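Subject: Re: [brincombe-hist] Gachanja's seat on the district council

Kári Arnardóttir wrote:

> Does anyone have the order of events for Gachanja leaving the
> Brincombe district council? The parish booklet says he "declined
> to sit" after the by-election, but the minute book has him present
> at 4 meetings. I would like to get this right before the December
> newsletter goes to the printer. Also, was he ever formally a member
> of the Ratepayers' group, or only backed by them?
>
> Kári

Kári,

The booklet has run two elections together. I went through the minute book again last night, and the attendance lists are clear enough.

At the by-election he stood as an Independent and won by 12 votes. He signed the declaration of acceptance the same week and came to the next four meetings, which are the ones you found. He spoke at two of them, both times on the drainage rate. After that he is down as "apologies" once and then simply absent.

The refusal came later, at the full election the following spring. He was returned again, this time unopposed, and wrote to the clerk saying he would not sign the declaration while the council went on meeting in closed session. The clerk read the letter out and the seat was declared vacant two months afterwards. The letter itself is not in the minute book, only a summary in the clerk's hand, six lines long. I have not seen the original and I don't know that it survives.

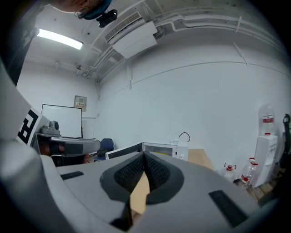 Grey gripper with dark finger pads, in front of the table.

On the Ratepayers: they printed his leaflet and two of their members signed his nomination paper, but his name is not in their subscription list for either year. I would write "supported by" and leave it there. Potis, who took the seat afterwards, was a paid-up member, and I think that is where the confusion started. The booklet calls them both "Ratepayer councillors" on page 8 and gives no source.

One thing I can't settle is whether the closed sessions were legal under the standing orders of the time. The council had a rule allowing the public to be kept out for "matters of contract", and the chairman seems to have stretched that to cover most of the rates business. Gachanja objected at his second meeting and lost the vote by 6 to 4. The minutes don't record who voted which way — the local paper may have done, if somebody can get to the library before they pack the bound volumes away.

The Kavano papers might help as well. He was clerk until just before the full election and kept copies of nearly everything. The box list mentions "correspondence, members", with no names given. I can look at it next time I am in, but that won't be before your deadline.

If you need a sentence for the newsletter, I would be happy with: "Gachanja sat briefly after winning the by-election, but refused to take up the seat when he was returned again the next spring." Please don't give a date for the letter, as the summary hasn't got one.

Mutua Mrema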